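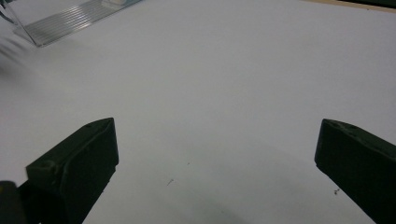
What goes in the set, every phone on the table or only the ones with a case?

Only phones that have a case or holder lying with them. A bare phone with nothing to go into gets no row.

Omemetti: phones and their cases

README, last touched 10 February 2025
Kept by Natália Hudec. Write to me if something is off, faster than opening a ticket.

What it is

A small table of phone-and-case pairs. One row per pair, one pair per phone. Each row says what the phone looks like from the back, what the case is like, which way the phone was lying to begin with, which end went in first, and how it ended. Plus a free text note, mostly mine, mostly short.

23 pairs in this version. The old one had fewer and a broken header line, please delete it if you still have it.

Files

pairs.csv is the table
notes.txt has the longer notes, by pair number
cases.txt is the list of case kinds
words.txt is the word list, read this before you add rows
old/ is junk I haven't had time to go through

Columns in pairs.csv

pair: running number, don't reuse numbers of deleted rows
back: glossy, matte, textured, unknown
tone: free text, see below, it's a mess
case_kind: from cases.txt
case_see_through: y, n, part
phone_start: flat square, flat turned, on edge, in hand
first_end: top, bottom, long side, blank if not seen
ending: in, part in, not in, stopped
who: initials of whoever filled in the row
note: anything else, no commas please (I know, I know)

Blank means we don't know. It doesn't mean no. Grirov people keep filling blanks with n and I keep taking them out again.

Case kinds

Soft sleeve, slides in from one end. Hard shell, clips on at the corners. Soft shell, you stretch it over. Folding cover with a tray inside. Upright holder, phone stands in it. Other.

Two kinds get mixed up all the time, the clear hard shell and the clear upright holder. If you can't tell from where you sit, put other and say so in the note. Don't guess. I'd rather have six rows of other than one wrong shell.

Adding a row

Cover the table with the white sheet first. Smooth it out, creases make a thin phone rock. Phone and case both go on the sheet, not touching, with room for two hands. Nothing else between them. Cups go on the other table.

Write down phone_start before anybody moves anything. This is the column we lose most often. If you forgot, leave it blank, don't work it out backwards from the ending.
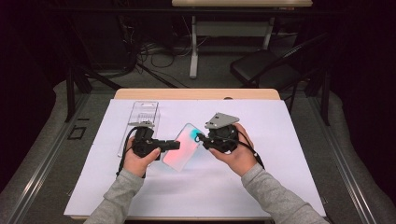
Tone has been a headache from the first row, it's supposed to be the color of the back of the phone and people write whatever they see at that second. Matte backs are fine. Glossy ones pick up the room. A back like the one on the sheet here, lying at a slant, gives you pale pink, white and a light cyan all at once, and none of the three is safe to put down as the color. For those write "shifts" and then the tones in the note. Same goes for the clear plastic piece standing upright with the small vertical slots near its top: case_see_through is y, case_kind is other unless you've had it in your hand.

A slanted phone like that is "flat turned" in phone_start. Flat square only if its long side runs along the table edge, or near enough. We argued about near enough. Use your eyes.

Endings

in: phone sits fully in the case, all corners, nothing sticking out
part in: one end is in and the other isn't, and whoever did it was finished
not in: tried, phone still out
stopped: phone call, lunch, wrong case, whatever. Say which in the note

Upright holders don't really have "fully in". If the phone stands by itself when you let go, that's in. Leaning on something else is part in.

Please no new words here. Somebody put "nearly" in four rows and I had to ask around for each one.

Who filled it in

Most rows are mine. The rest came from Pärn and from Grirov, the initials tell you which. Pärn rows are careful and late. Grirov rows have good notes, bad blanks. I went over all of them once, quickly.

Rows 5 and 6 are the same phone in two diferent cases. That breaks the one-pair-per-phone rule. Left in for now, if you are counting phones drop row 6.

What it's good for

Checking which case kinds give trouble. Picking cases for the next round. Practice for new people who need to learn the word list. Also handy if you're writing instructions for putting a case on and want to know where folks get stuck (corners of hard shells, mostly, and getting the first end right on sleeves).

What it's not good for

Anything about brands, we don't record them. Sizes, same, nothing was measured. Time, there is no clock column and I don't plan one. Don't use it to say one kind of case is better than another either, the kinds are very uneven and soft sleeves are way over represented. We had a drawer of them.

Also nothing here about what's on the screen. Screens down or off, always. If a row came with a legible screen it was thrown out along with its note.

Known problems

tone, see above
first_end is blank in about half the upright holder rows, people didn't think it counted. It does
notes.txt is missing the entry for pair 4, I have it on paper someplace
y and Y both show up in case_see_through, lower them before you sort
the word "tray" means two things in the older notes, inner tray of a folding cover or the tray we carried stuff on. Read the whole line

Getting it

Purnero shared folder, under tables, then omemetti. Copy it out before you edit, please, not in place. Spreadsheet programs like to change the pair numbers into dates if you write them like 5-6, so don't write them like 5-6.

Changes

this version: new header, rows from Grirov merged, endings cut down to the four above, "on edge" added to phone_start
before that: first table, no word list, forget it

To do

go thru old/
second person to check tone on all glossy rows
more hard shells, fewer sleeves
decide if wallets count. I say they don't

Use

Free inside Purnero, Pärn and Grirov. Anyone else ask me first, I usualy say yes. Keep this file with the table if you pass it on, the column names make no sense without it.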